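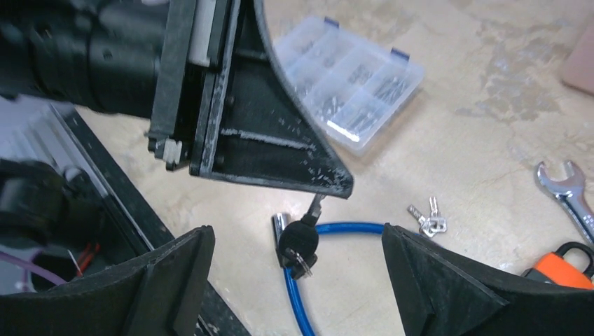
Vol. 12, p. 1174

4.1 Fastenings get the best home

I'll start with the screws, which is where nearly everyone in the Gultilley survey started too. We sent out 600 questionnaires asking people to tell us about the tools they share with somebody else (a partner, a neighbour, a whole workshop), and the answers about screws were longer and more cheerful than the answers about anything else. People love sorting screws! They will spend an evening on it. Figure 1 has the sort of thing they wrote about, a clear organiser with blue latches and a see-through lid, the hardware lying in its own compartments, and near it a blue coiled cable lock.

The lock is more typical of our trouble. When I went through the replies with Vanderleia Conceição, we found that security items hardly ever had an agreed place. A cable lock won't lie flat, it's too big for a compartment and it belongs to a bicycle or a gate as much as to a tool collection. So it gets put down near the things that do have a home, and there it stays. We coded these as "neighbours", meaning objects kept beside a container but never in it, and I'm still fond of the word even though one reviewer wasn't.

4.2 The big box and what stays out of it

Our second code was "outliers", and I should admit that I picked it before I knew how common they'd be. An outlier is a tool that fits the toolbox perfectly well and is left on the table anyway. Pliers and spanners were the usual ones. Jabari Swai, who kept the Trereo workshop diary for us through October, put it this way: "If I'll want it again before tea, it isn't going back in." Quite a few of the written replies said much the same, only with less tea.

Figure 2 is close to the layout he kept returning to. The pink toolbox is over towards the back right corner, the pliers with the blue handles are out on the table with a silver spanner just below them, and the organiser is nearer the middle. I had expected the toolbox to sit in the middle, as it does in the Cukden guidelines we worked from. But a box with a lid and a handle takes up room — you only need to reach it now and then, so it drifts to a corner.

Figure 2. Toolbox, organiser and hand tools on the worktable.
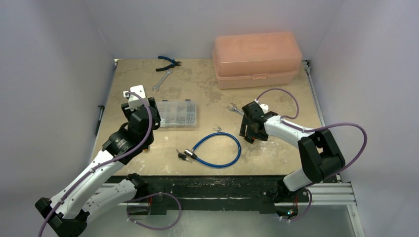 4.3 Keys, padlocks and the Peixoto rule

The Peixoto rule says that paired items should be stored within a hand's width of each other. It's a nice rule and I've tried to follow it at home. Our respondents mostly broke it: padlocks were kept with tools and keys were kept with other keys, usually by a door. On a worktable the pairing looks much better, and in Figure 3 the small silver keys are just to the left of the orange padlock, with a larger combination spanner alongside. Whether those keys open that padlock is a separate question, and we left it out of the coding.

Vanderleia would have liked a finer distance scale here. I think she's right, and the next version of the form will have one.

Figure 3. Padlock, keys and the larger spanner, to the right of the organiser.
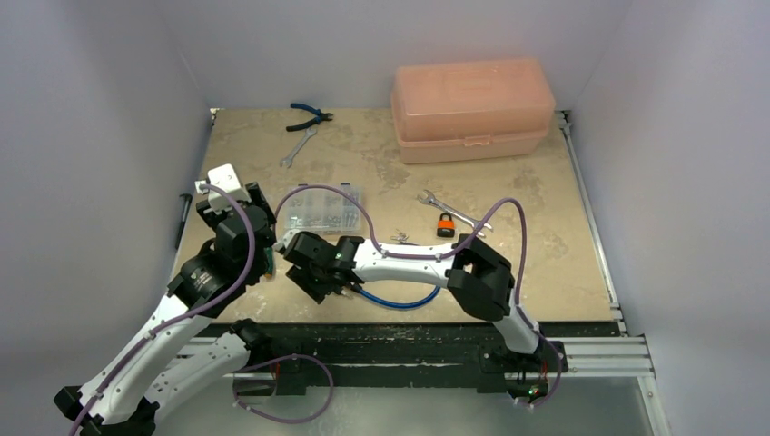 4.4 Limits

Everybody who replied had volunteered to talk about tools, so we've probably heard from the tidier end of the population. The diary covers one workshop only, and we closed the coding in December 2025 before the last few postal forms had come back.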